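Neues aus der Greiferecke: Tufa gegen Trider

Liebe Leserinnen und Leser,

in der letzten Ausgabe hatten wir es schon angedeutet, und nun ist es endlich so weit: Im Projekt Storow vergleichen wir zwei Bauformen von Handgreifern miteinander, und zwar richtig, mit Liste und Stoppuhr und allem, was dazugehört. Die eine heißt bei uns Tufa und hat breite, weiche Fingerkuppen, die andere heißt Trider und kommt mit schmalen, harten Backen daher. Beide werden paarweise geführt, also links und rechts je einer, damit die Aufnahmen später für zweiarmige Aufgaben taugen.

Wer schon einmal versucht hat, mit so einem Werkzeug eine Stofftasche zu packen, weiß, warum wir uns gerade diese Aufgabe vorgenommen haben. Ein Becher bleibt stehen, wo man ihn hinstellt, ein Würfel sowieso. Stoff dagegen gibt nach, rutscht weg, legt sich in Falten, wo man keine haben möchte, und wenn man ihn endlich zu fassen bekommt, hat man gern gleich beide Lagen erwischt! Wir haben an den ersten Vormittagen viel geflucht (und ein bisschen gelacht), bevor die Griffe halbwegs ordentlich saßen.

Jede Bauform durchläuft bei uns 200 Durchgänge, verteilt auf 5 Aufgaben: Tasche am Rand fassen, Tasche aufhalten, eine Tüte hineinstellen, die Tüte wieder herausnehmen und zum Schluss die Henkel ordnen. Pro Durchgang sind 90 Sekunden erlaubt. Danach wird abgebrochen und neu hingelegt, auch wenn man meint, es fehle nur noch ein Handgriff. Das fällt manchen schwerer als anderen, und ich nehme mich da gar nicht aus.

Ein Zwischenstand, mit aller Vorsicht: Die weichen Kuppen sind bei der Tüte angenehmer, man drückt sie nicht so leicht zusammen und muss weniger genau zielen. Am Stoff sind uns die schmalen Backen lieber. Sie nehmen eine dünne Falte auf, ohne dass man lange suchen muss, und man merkt am Handgriff recht gut, wann sie geschlossen sind. Dafür verzeihen sie einen schiefen Anlauf schlechter, und wer zu steil von oben kommt, schiebt den Stoff eher vor sich her, als dass er ihn fasst.

Noch offen ist die Frage, wo die Kamera am Greifer am besten sitzt. Wir haben drei Neigungen ausprobiert. Bei der flachsten sieht man viel vom Tisch und wenig von den Fingerspitzen, bei der steilsten ist es umgekehrt, und die mittlere ist vorerst unser Kompromiss. Aus Wonduvdale kam außerdem der Vorschlag, die Kabel künftig am Unterarm entlangzuführen. Das probieren wir gern aus, denn nach einer Stunde spürt man jedes Gramm, das hinten am Griff zieht.

Die vollständige Auswertung erscheint in der Mai-Ausgabe, dann auch mit den Zeiten für alle Aufgaben. Wer bis dahin eigene Erfahrungen mit Stoff und Greifern hat, darf uns sehr gern schreiben, auch von missglückten Versuchen!

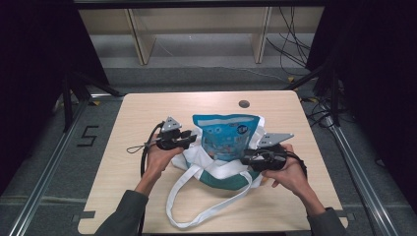
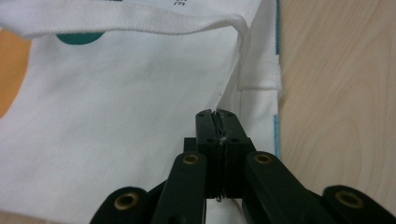 Greifervergleich an der Stofftasche. Erstes Bild: beidhändige Führung am Tisch. Zweites Bild: Stofffalte zwischen den Backen, aus Sicht der Greiferkamera.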